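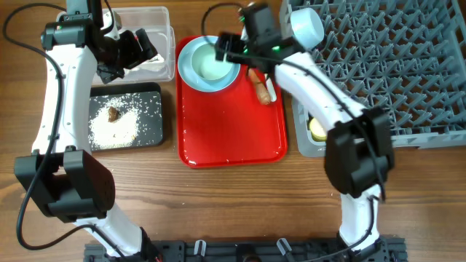 Delutitz Opens Pantry Sorting Program to 300 More Households in Paltard

PALTARD - Delutitz, the regional food waste and household recycling service, will extend its kitchen sorting program to 300 more households in the Hong district beginning in February. The expansion adds weekly food scrap pickup for apartment buildings, which were left out of the first phase because most of them lack curbside space.

14 shares | 3 comments

The program began with 400 households in the older part of Paltard. Each household receives one lidded bin for food scraps, a printed sorting guide and a roll of paper liners. Scraps are collected once a week and taken to the Trisura composting yard, where they are mixed with leaves and wood chips and turned into soil for public gardens.

During the first phase, households in the program set out 3751 pounds of food scraps. Of that total, 3015 pounds went to compost. The remaining 736 pounds had to be pulled out at the yard, mainly because packaging was mixed in with the food. Snack wrappers, produce stickers and plastic-lined paper cups were the most common problems.

Delutitz has rewritten its sorting guide to deal with this. The new guide uses one page instead of four and groups items by where they go. Raw vegetables, peels, cooked rice, uncooked rice, pasta, bread, coffee grounds and eggshells go in the food scrap bin. Wrappers of every kind go in the regular trash, even when they look like paper. Clean, clear plastic containers go in the blue recycling cart with the lids removed.
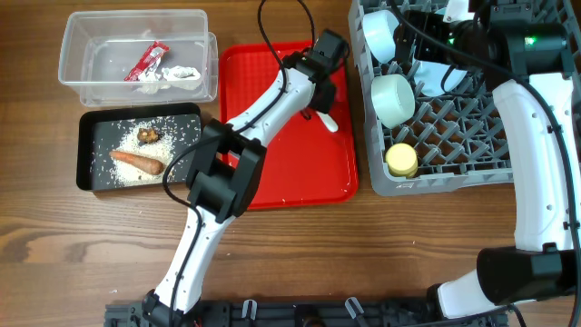 Food, wrappers and containers each go to a different place under the new guide.

Residents have also asked what to do with dry goods that are past their date. Rice, lentils, oats and flour may be poured straight into the food scrap bin, but the bag or box must be emptied first. Large amounts of dry rice should be split over two or more pickups - it swells when it gets damp and makes the bins hard to empty. Whole vegetables are accepted. Cutting them into smaller pieces helps them break down faster but is not required.

Apartment buildings in Hong will use shared bins placed next to the existing trash area. Building managers may choose between a single large bin and a row of smaller ones. Delutitz will wash the shared bins at every pickup during the warmer months and every other pickup the rest of the year. Residents will need a door code to open the bin lid, which will be mailed with the starter kit.

There is no added charge for the first year. After that, the service will be billed together with regular trash collection. Households that do not want to take part may decline by returning the card included in their starter kit.

Finished compost from the Trisura yard will be available to participating households each spring. Residents must bring their own buckets or bags. The limit is two buckets per household.

Sign-up forms are available at the Delutitz service counter in Paltard and at the Hong branch library. Buildings that sign up before the end of January will be placed on the first pickup route.

About Delutitz
Delutitz provides trash, recycling and food scrap collection in Paltard and nearby communities. It runs the Trisura composting yard and offers sorting classes for schools and community groups.

Share this release | 14 shares | 3 comments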